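Packing Up a Kitchen Without Losing Your Temper (or Your Teacups)

We moved from Ternby to Tasthorpe in June, and I have now packed up a kitchen 2 times in my married life, which I think entitles me to a few opinions. My friend Ulla Savolainen has moved far more often than I have, and a good half of what follows I learned from her, sitting on her back step with a mug of tea while she told me everything I was doing wrong.

Start with the boxes

Do get your boxes early, and do get more than you think. I had eighteen set aside for the kitchen and was quite pleased with myself, and then I opened the cupboard over the fridge and found all the preserving things. The greengrocer will usually let you have some if you ask nicely in the morning, before they've been flattened, but avoid anything that has had wet lettuce in it. Corrugated card is lovely strong stuff when it's dry and no use at all once it has gone soft. Press the corners with your thumb. If they give, put that one out for the recycling and don't be tempted.

Choose smaller boxes for the heavy things. I know it feels more efficient to get all the plates into one big one, but somebody has to lift it, and it might be you!

Find one good spot and stay there

Ulla's rule is that you pack in one place and bring things to it, and I've come round to this completely. A hard floor is best, because a box slides on it nicely when it's full, and you want a wall behind. Push the box right up to the wall and it can't creep away from you while you're leaning in with a casserole dish in both hands. Fold all four flaps right out before you start, too. I used to leave the back one flopping about and it came down on my knuckles every single time.
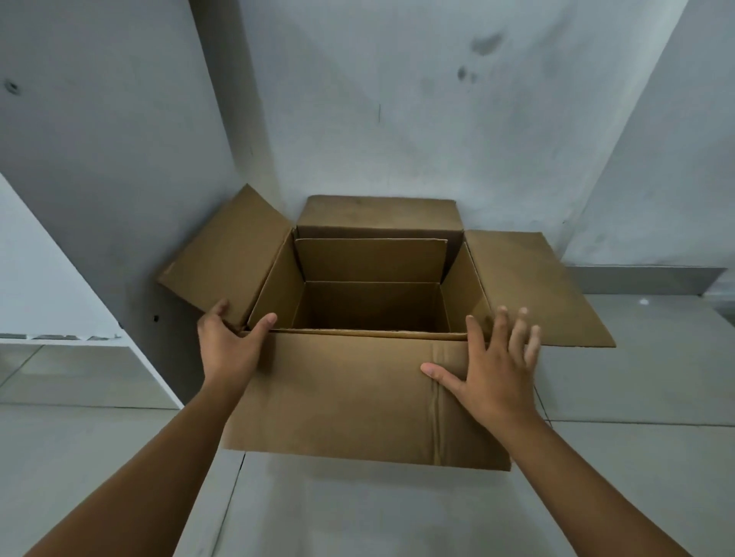

If you have any spare pieces of card, keep them by you as you go. A flat panel stood up inside one wall of a box makes it a good deal stiffer, and it gives your plates something extra to lean against. The sides of old boxes are perfect, and you can trim them with the kitchen scissors so they sit a little below the rim and don't stop the lid from closing.

Tape the bottom properly before anything goes in. One strip along the join, one more on top of it, and then a strip across the middle, going well up the sides. Then turn it over and give the base a good firm push with your hand.

What goes where

Scrunched paper first, a good thick layer of it. Plates go in on their edges, like records, each one wrapped. Bowls can be nested in twos with paper in between. Glasses go on top, upright, with a sock in each if you've run out of paper (clean socks, please - my husband needed telling). Pans can be filled with tea towels and the little bits that rattle.

Khurram Sethi next door gave me the best tip of the lot, which was to pack one box for the first evening and load it last. Kettle, mugs, teabags, a sharp knife, washing-up liquid, a tin opener, a loaf. We were eating toast by six o'clock with everything else still taped shut, and I've seldom enjoyed toast so much.

Closing up

Fill any gap at the top before you shut the flaps, or the next box will sink into it. Short flaps in first, then the long ones, then tape. Write the room and the contents on the side, and on two sides if your pen holds out, as the tops all disappear once they're stacked.

And keep a few of the good boxes afterwards, folded flat behind the wardrobe. Mine have already been out again for the Christmas china.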